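Forum durchsuchen Suchbegriff Los

Zuletzt aktualisiert: im Oktober

Zwei Greifer in der Simulation vergleichen: Kontaktkräfte an schrägen Flächen nicht reproduzierbar

mondgate_kl

Ich vergleiche für eine interne Auswahl zwei Greifer an einem zweiarmigen mobilen Roboter, vorerst ausschließlich in der Simulation. Kandidat A ist der Drurow mit Gelenkfingern, Kandidat B der Putik mit kurzer, starrer Spitze. Die Szene ist ein Wohnraum mit Schränken, Türen und Kleinteilen. Zwei Aufgaben: ein Gefäß von einer kleinen Ablage nehmen und eine Paneelfläche antippen und mit definierter Kraft halten.

Regler ist eine kartesische Impedanzregelung, Steifigkeit in Normalenrichtung 700 N/m, tangential identisch. Physikschritt 1 ms, Regler im gleichen Takt. Pro Greifer habe ich 280 Durchläufe mit leicht variierter Startpose gerechnet.

Beim Greifen sind beide Kandidaten unauffällig. Beim Antippen streut die gemessene Normalkraft mit dem Putik so stark, dass ich keine Rangfolge angeben möchte. In 54 Durchläufen rutscht die Spitze nach dem ersten Kontakt seitlich weg, obwohl die Sollposition nicht verändert wird. Mit dem Drurow tritt das an derselben Fläche nicht auf.
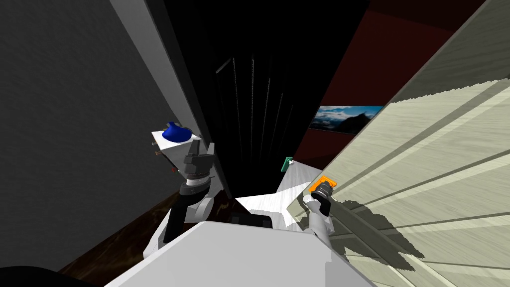

Der Reibwert ist für beide Spitzen gleich eingetragen (0,6). Die Kollisionsgeometrie des Drurow besteht aus konvexen Hüllen je Fingerglied. Beim Putik habe ich das Netz des Herstellers direkt übernommen, es hat 1181 Dreiecke. Die Paneelfläche besitzt modellierte Rillen, die auch in der Kollision enthalten sind.

Bereits geprüft: Schwerkraftkompensation des Arms, Masse und Trägheit des Greifers, Nullpunkt des simulierten Kraftsensors. Eine Halbierung der Schrittweite ändert die Streuung kaum. Liegt der Fehler eher beim Kontaktmodell oder beim Regler? Und lässt sich der Vergleich so überhaupt führen?

Barry Penrose

Beides trägt bei, die Ursache würde ich aber zuerst in der Geometrie suchen.

Ein Dreiecksnetz gegen eine gerillte Fläche erzeugt in den meisten Engines wechselnde Kontaktpaare. Von Schritt zu Schritt springt dann die Kontaktnormale, sobald die Spitze eine Rillenkante berührt. Der Impedanzregler sieht eine tangentiale Störkraft und gibt nach, bei 700 N/m tangential auch ziemlich weit. Sobald der Tangentialanteil den Reibkegel verlässt, rutscht die Spitze. Dass eine kleinere Schrittweite nichts bringt, passt dazu: Die Normale springt auch bei 0,5 ms.

Vorgehen:

1. Kollisionsnetz des Putik durch eine Kapsel oder eine Kugel an der Spitze ersetzen. Der Radius muss zur realen Spitze passen, sonst misst man einen anderen Greifer.
2. Rillen nur im visuellen Netz belassen, Kollision der Paneelfläche als ebener Quader. 280 Durchläufe wiederholen.
3. Erst danach die Rillen wieder zuschalten. Die Differenz ist der Anteil, der aus der Fläche stammt.
4. Normalkraft in das Koordinatensystem der Fläche umrechnen. Wird im Sensorsystem ausgewertet, geht jeder Winkelfehler der Spitze direkt in die Streuung ein. Bei einer geneigten Fläche vergisst man das leicht.

Zum Vergleich selbst: Konvexe Hüllen auf der einen Seite und ein Rohnetz auf der anderen sind keine gleichen Bedingungen. Der Drurow hat vermutlich mehr Kontaktpunkte und mittelt den Fehler weg. Ich würde die bisherigen Kraftwerte beider Greifer verwerfen und nur die Greifaufgabe stehen lassen.

Zusätzlich die Tangentialsteifigkeit getrennt von der Normalsteifigkeit einstellen. Gleiche Werte sind bei einer Halteaufgabe selten sinnvoll. Normal weich, tangential deutlich steifer, dazu Dämpfung neu bestimmen.

putzlappen7

Hatte ich mit dem Min auch. Reibung auf 1,2 gesetzt, seitdem ist Ruhe.

mondgate_kl

Reibung erhöhen hatte ich kurz versucht, das Rutschen wird seltener, die Kraftwerte streuen aber weiter. Für einen Vergleich hilft mir das nicht.

Punkt 1 und 2 von Barry sind umgesetzt, Kugel an der Spitze und ebener Quader. Kein Wegrutschen mehr in 280 Durchläufen. Mit Rillen und Kugel rutscht sie noch vereinzelt, und zwar nur bei Startposen, in denen die Spitze quer zur Rille ankommt. Punkt 4 war ebenfalls ein Treffer, ich hatte im Sensorsystem ausgewertet.

Offen ist noch die Dämpfung. Mit höherer Tangentialsteifigkeit schwingt der rechte Arm beim Aufsetzen kurz nach.

Barry Penrose

Dämpfungsmatrix aus der kartesischen Massenmatrix in der Kontaktpose berechnen, Dämpfungsgrad 0,7 bis 1 je Achse. Ein fester Wert für alle Posen reicht bei gestrecktem Arm nicht. Wenn es dann noch nachschwingt, die Anfahrgeschwindigkeit vor dem Kontakt reduzieren und für beide Greifer gleich halten.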